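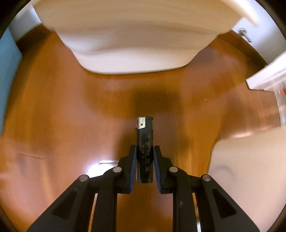

## Gokitz opens lighter drop-off points in February

30 Dec 2024 – Old lighters turn up everywhere: under the couch, in the kitchen drawer, on the floor behind the grill. Starting in February, people in Belomico will have a place to take them!

Gokitz, the neighborhood repair and reuse shop, is setting up 2 drop-off points, one at its own counter and one at the Bisteck hardware store. Both will take disposable and refillable lighters, full or empty, up to 100 per household. Please keep them out of the sun on the way over, and don't try to open or drain them at home.

A trial this fall brought in 107 lighters, and we were thrilled with that. Our goal for the first year is 1000.

Drop-off is free. Matches, camping stoves and gas cartridges can't be accepted. Opening hours are posted at both counters.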